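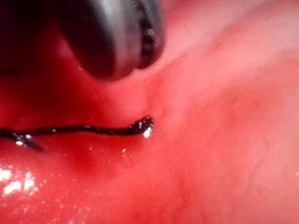
软组织表面与缝线,近景

Pallow语言服务 招兼职医疗口译(中英),Bovthorpe,4月到岗

急招。写得比较赶,有漏的地方邮件里问。

招2个人。一个主要跟门诊,一个主要跟外科病房和术后复诊。普通话必须好,会粤语或者闽南话的优先,会温州话的请直接在邮件标题里写出来,我们真的很缺。

工作地点是Bovthorpe,主要在Stockdale医院,偶尔去镇上的社区诊所。从火车站走过去要爬一段坡,公交有但是班次稀。自己有车更好,没车不影响录用。停车证可以帮忙申请,批得慢。

做什么

陪中文患者见医生。翻译问诊、检查结果、知情同意书、出院医嘱、用药说明。大部分时间就是坐在一间小诊室里,患者讲一句,你翻一句,医生讲一句,你再翻一句。听起来简单,做起来累,半天下来嗓子会哑。

电话口译也有,主要是护士打给患者问恢复情况,早上8点半以后开始。问的东西很具体:伤口有没有渗液,有没有发烧,大便通没通,药吃了没有,什么时候停的。不能嫌问得细,也不能替患者回答。以前有过口译自己顺嘴说"他挺好的",后来护士再问一遍,患者说疼了两个晚上没睡。

笔译少量。预约信、饮食单、术前禁食说明之类,短的,当天要。长文件另外派人做,不算在你的工时里。

外科那个岗位说明一下

术前谈话和签同意书是重点。医生讲的内容包括怎么麻醉、切哪里、怎么缝、可能出什么问题。你要能听懂,还要能让一个七十多岁、没上过几年学的人也听懂。"吻合口"三个字照着念出来,患者会点头,但他不一定知道自己在同意什么。可以请医生换个说法,或者请医生画图,这个权利你是有的,请用。

还有,谈话时医生有时会拿手术画面给家属看,腹腔里的,缝合的,都有。见血会晕的请提前讲,我们把你排到门诊去,不丢人。进手术室的情况很少,只有局麻、患者清醒、又完全不懂英语的时候才需要,会提前安排,不愿意可以拒绝,不扣钱。
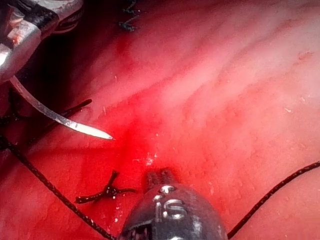 缝合相关的词请在上岗前背熟。可吸收线、不可吸收线、连续缝合、间断缝合、打结、拆线、皮内缝合、引流管。患者最常问的就是"线要不要拆",这句翻错了会出事:有人该回来拆线没回来,也有人白跑一趟。持针器、镊子这种器械名,患者基本不问,医生聊天会带出来,知道就行。

词汇表我们有,Ironico术语手册,69页,录用以后发电子版。按科室排的,外科在最前面,肿瘤科那部分还在改,看到空白的格子不要慌。发现错的直接在边上批注,别自己另存一份改,去年出现过好几个版本满天飞的情况,到现在都没理清楚。

要求

中英文都流利。不看口音,看准不准。
有医疗口译证书的请附扫描件。没有证书但有经验的也可以投,入职后要补考,考试费我们出。
护理、药剂、检验背景的很欢迎。
有合法工作身份。
要做无犯罪记录审查,费用公司出,表格自己填,地址历史请写全,漏一个就要退回来重填,又得等。
疫苗记录按医院的要求来。
会保密。患者说的话出了诊室门就不要再提,包括回家跟家里人,包括微信群。Bovthorpe的华人圈子很小,说个"有个开外卖店的阿姨",大家就知道是谁了。
能接受临时取消。医生开刀超时,门诊往后推,这种事每周都有。

不要求:开车、学历对口、会写漂亮的英文。

待遇

试用期3个月,每周固定620镑,按排班来,排班提前发在系统里。试用期过了重新谈,会看你的证书和能不能接晚上的电话。交通费凭票报,票拍照清楚一点。医院临时取消的,当天通知的照付,前一天通知的换班。带薪假按比例算。工作鞋自己买,胸牌丢了补办要自己出钱。

培训

上岗前跟班,先坐在旁边听,不开口。然后换你翻,老口译坐在旁边听。跟班期间同样算钱。培训内容有:第一人称翻译("我肚子疼",不要翻成"她说她肚子疼")、坐的位置、记笔记、笔记怎么销毁、遇到坏消息怎么处理。最后这一项会花比较多时间。第一次翻癌症诊断,很多人出来要在走廊里站一会儿,正常的,有人可以打电话聊,号码入职时给。

另外讲几条规矩,免得来了以后不习惯:

不给患者私人手机号。
不帮患者拎东西回家,不代取药,不代签字。心里过不去的时候找我们,我们找社工。
患者塞红包、塞水果,都不能收。橘子也不行。
家属抢着翻译的时候,等他讲完,再把患者本人的话翻一遍。子女有时候会把"恶性"瞒下来,遇到这种情况不要跟着瞒,也不要当场戳穿,告诉医生"刚才有一部分没有翻译",让医生来处理。
听不清就问。装懂是最危险的。
自己不舒服、情绪不好,当天可以讲,我们换人。

怎么投

邮件发给Pallow招聘,标题写"口译+你的方言"。正文里写:

哪些时段能上班(上午、下午、晚上分开写)
想投门诊岗还是外科岗,或者都行
以前翻过什么科,没翻过就写没翻过
什么时候能到岗

简历一份,中文英文都可以,不用照片。求职信不用写,写了也会看,但是看得慢。

初筛之后有一个电话测试,我们扮演医生和患者,你在中间翻。内容会有一段问诊、一段用药说明、一段数字比较多的。数字很多人栽在这里,毫克和毫升、一天几次一次几片,请准备纸笔。测试不录音。过了再约到Bovthorpe面谈,面谈的车票报销。

没过的也会回信,可能会晚。测试没过可以过一阵子在投,不记黑名单。

招满就关,关了会在标题上标出来,没标就是还在招。转发请连"怎么投"这一段一起转,上次有人只转了待遇,收到一堆只写了"在吗"的邮件。

评论

访客 下午2:15
请问只会普通话可以吗?护理专业毕业,在养老院做过,没有口译证。

Pallow招聘 下午3:40
可以,投。标题写"口译+普通话"就行。

豆腐脑要咸的 下午4:02
外科岗的晚上电话多不多?家里有小孩,8点以后不太方便。

Pallow招聘 下午4:30
试用期不排晚上电话。转正后自愿报,报了有另外的补贴,具体数面谈时讲。

访客 下午6:11
我妈去年在Stockdale做胆囊手术,那天的口译特别耐心,拆线不拆线来回讲了好几遍。谢谢你们。顺便问一句,福州话算不算闽南话……

Pallow招聘 晚上7:05
谢谢,会转告。福州话不算闽南话,但是我们也缺!标题请直接写福州话。

半路译员 晚上9:48
"毫克和毫升"那段看得我手心出汗。已投,邮箱是尾号带下划线的那个,附件第一封忘了加,看第二封。

Pallow招聘 上午9:10
收到第二封了。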